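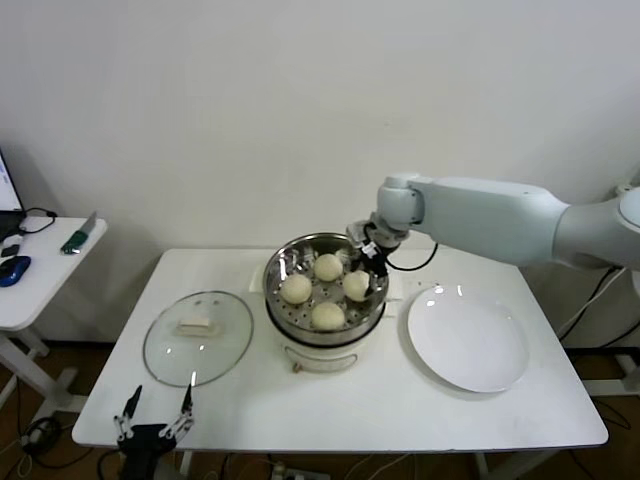 그림 1. 찐빵 옮기기 작업, 헤드 카메라 시점. 오른쪽 그리퍼가 찜기 바스켓 안 오른쪽 찐빵 옆에 위치.

Skesska 찐빵 옮기기 원격조작 데이터셋

버전 1.2
최종 수정: 2022년 3월 25일
담당: Shaohua Qin, Ankica Vukčević
문의: 저장소 이슈 트래커

개요

양팔 로봇을 원격조작하여 전기 찜기의 찐빵을 접시로 옮기는 시연을 수집한 데이터셋이다. 모방학습 정책의 학습과 평가를 목적으로 한다. 시연은 모두 사람이 조작했으며 스크립트로 생성한 궤적은 포함하지 않는다. 수집 도구는 Povutine 저장소의 teleop 브랜치를 사용했다.

구성

전체 에피소드: 1,131개
학습용: 917개
검증용: 214개
조작자: 네 명
에피소드 최대 길이: 2,000스텝

검증용 에피소드는 조작자 비율을 유지하여 추출했다. 분할 목록은 splits 폴더에 있으며, 버전 1.1의 분할과 호환되지 않는다. 1.1로 학습한 체크포인트를 1.2 검증용으로 평가하지 말 것.

작업 정의

초기 상태에서 유리 뚜껑은 테이블 왼쪽에 내려놓여 있고, 찜기는 가운데, 빈 흰색 접시는 오른쪽에 있다. 조작자는 오른팔로 찐빵을 하나씩 집어 접시에 놓는다. 집는 순서는 지정하지 않았다. 왼팔은 대기 자세를 유지하며, 뚜껑을 다시 덮는 동작은 작업에 포함되지 않는다.

바스켓의 찐빵이 모두 접시에 놓이고 오른쪽 그리퍼가 바스켓 밖으로 나오면 성공으로 본다. 접시 테두리에 걸친 경우는 성공, 테이블에 떨어진 경우는 실패로 표기한다. 찐빵 표면이 찢어졌으나 접시에 놓인 경우는 성공으로 두고 damaged 플래그를 1로 설정한다.

수집 절차

1. 양팔을 홈 자세로 이동하고 그리퍼 영점을 확인한다.
2. 뚜껑, 찜기, 접시를 배치하고 바스켓에 찐빵을 넣는다.
3. 조작자가 리더 암을 잡고 팔로워 암과 자세를 맞춘다. 관절 오차가 임계값 이하가 되면 기록이 시작된다.
4. 작업이 끝나면 페달로 기록을 종료하고 성공 여부를 입력한다.
5. 그리퍼 손가락을 닦은 후 다음 에피소드로 넘어간다.

찐빵은 눌린 자국이 남으면 교체한다. 수집 중 찜기 전원은 끈 상태로 둔다. 김이 나는 조건의 데이터는 이 버전에 없다.

데이터 형식

에피소드마다 HDF5 파일 하나로 저장한다.

observations/images/head: 헤드 카메라 RGB
observations/qpos: 양팔 관절 위치와 그리퍼 개도, 14차원
observations/qvel: 관절 속도, 14차원
action: 리더 암에서 읽은 목표 위치, 14차원
meta/operator: 조작자 코드
meta/success: 0 또는 1
meta/damaged: 0 또는 1

qpos와 action은 왼팔, 오른팔 순서로 배열한다. 관절 단위는 라디안이며 그리퍼 값은 0(닫힘)에서 1(열림)로 정규화했다. 영상과 관절 값은 동일한 호스트 시계로 타임스탬프를 찍고, 가장 가까운 시각의 프레임끼리 짝지었다. 보간은 하지 않았다.

품질 검사

Dragica Atanasov와 Wendell Boateng이 각각 전체 에피소드를 재생하여 성공 표기를 확인했다. 두 검수자의 판정이 다른 에피소드는 Ankica Vukčević가 최종 판정했다. 통신 지연으로 action이 연속해서 같은 값을 갖는 에피소드는 제외했다. 실패 에피소드는 삭제하지 않았으므로 행동 복제 학습 시 meta/success로 필터링해야 한다.

알려진 제한

배경과 조명이 한 가지다. 다른 테이블이나 벽 색상으로의 일반화는 검증하지 않았다.
유리 뚜껑과 바스켓의 금속 테두리에 반사가 있다. 깊이 추정을 추가할 경우 이 영역의 값을 마스킹하는 것을 권장한다.
그리퍼가 바스켓 안으로 들어가면 헤드 카메라에서 손가락 끝이 가려지는 구간이 생긴다. 손목 카메라는 사용하지 않았다.
힘 센서 값이 없다. 파지력은 그리퍼 개도로만 간접 추정할 수 있다.
조작자 코드 C의 초기 에피소드는 접근 속도가 다른 조작자보다 느리다.

변경 내역

1.2: 성공 표기 재검수, damaged 플래그 추가, 분할 재생성
1.1: qvel 부호 오류 수정(왼팔 손목 관절)
1.0: 최초 내부 배포

손목 카메라를 추가한 버전은 7월 배포를 목표로 Krešimir Gashi가 준비 중이다. 필드 이름은 observations/images/wrist_left, observations/images/wrist_right로 예약되어 있다.

사용 조건

연구 목적 사용만 허용한다. 재배포 시 이 문서를 함께 포함하고 버전 번호를 명시한다.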